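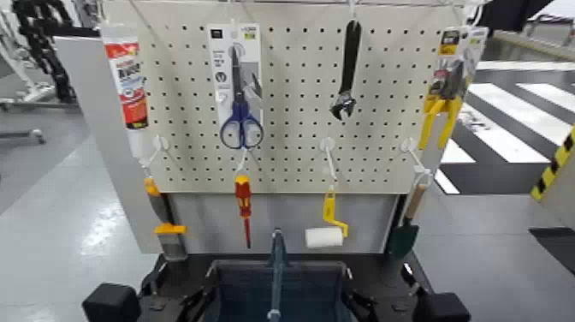
What goes on the list before the robot does

I've been putting off this post for weeks, mostly because I kept changing the spreadsheet. But the spreadsheet is (nearly!) finished, so let's talk about money, pegboards and hooks.

For anyone new to the blog: I look after the workshop at Fledstead, and we are planning a small picking station. The job is easy to say and surprisingly fun to plan. A mobile robot goes to a board of hand tools, takes the one that was asked for off its hook, and drops it in a bin. We want it up and running in November. I am more excited about this than I have been about any piece of equipment since the big bandsaw, and regular readers know how I feel about the bandsaw.

Start with the stuff that hangs there

My first budget had one giant line for the robot and a tiny line at the bottom that said "misc." I now think that's upside down, at least as a way to plan. The things being picked decide almost everything else, so they get the first page of the spreadsheet.

Look at how different a few ordinary hardware store items are from each other. A screwdriver with its shaft pointing straight down is about as friendly as it gets. A paint roller has that bent frame, so the weight sits off to one side and the cover wants to swing. A garden trowel hangs at a bit of an angle. Scissors on a blister card are really a flat piece of packaging as far as a gripper is concerned, and so are the carded pliers, except that the yellow handles splay out and change the shape. Then there's a tube of adhesive, nozzle down, and a tube is soft!

I love this part. You can spend a whole evening thinking about how to hold a scraper.

For the budget it means two things. First, buy duplicates. I have 2 of every tool on the list, because things will get dropped and bent and I don't want to stop work over a paint roller. Second, keep the packaged items in their packaging, and buy extra of those, because cards get creased and the hang holes tear. Packaged goods are a consumable. Put them in the consumables column and you'll feel much better later.

The board and the hooks

A pegboard is cheap and I'd happily pay more for a good one. Ours is going to be white with black holes, for the plain reason that I like it and it makes colored handles pop. What I would not skimp on is hooks. I priced three kinds and went with the ones that lock at the back, in white, and I ordered 77 of them. Yes, that is far more than one board needs. Hooks walk away. They also get swapped around every time someone has an idea about spacing, and we have a lot of ideas about spacing.

The hanging bar along the top edge is its own line too. I left it out of the first draft completely. Brackets, bar, wire loops, all small money, and all of it would have held us up.

The bin

Go and price bins! I mean it. The bin has to fit the base it sits in, it has to be deep enough for a long handle, and you want a spare that is the same size down to the lip. We settled on blue.

The big line

Okay, the robot. We looked at two quotes, one from Dalsgaard and one from Clisham, and both were clear and friendly to deal with. I'm not going to print the totals, but I'll tell you what I compared:

What's included in the first year of support
Whether a second set of fingertips comes with it
Cable carriers and covers, and what replacing them costs
Training hours, on site or remote
Delivery, which way through the building, and who pays if the door is too narrow

That last one sent me running for a tape measure. The door is fine. The ramp is not quite fine, and the ramp is now on the list.

We're leaning toward Dalsgaard, largely on the fingertips. Soft tubes and hard wrenches are a lot to ask of one pair.

The floor

I had $0 for the floor. Please don't have $0 for the floor. We need the marked walkway repainted, hazard tape along the edges of anything people could walk into, and a decision on shine. Our floor is glossy and the overhead lights bounce right off it. I'd like to try a matte coating on one patch before committing to the whole bay, so for now there's money for the patch only.

With tape, paint, the test patch, the ramp fix, the boards and every last hook, the "everything except the robot" page comes to $1,520. I was so pleased with that number. It's small next to the big line, and it covers the things we'll touch every day.

Still open

The software side is on a tab called Plovoleo, which is what we're calling the whole project (long story, involves a misprinted label). There are 5 rows on that tab and three of them say "ask." Storage for recordings is one. A second screen is another, and I'm fighting for the second screen.

I also haven't decided whether to hang the black wrench up top with the carded items or move it to the lower row. It's heavy, it's narrow, and I want to see it both ways before I order a second board.

If you've budgeted for something like this and found a line I'm missing, leave it in the comments. I have room on page one.

Posted 30/09/2025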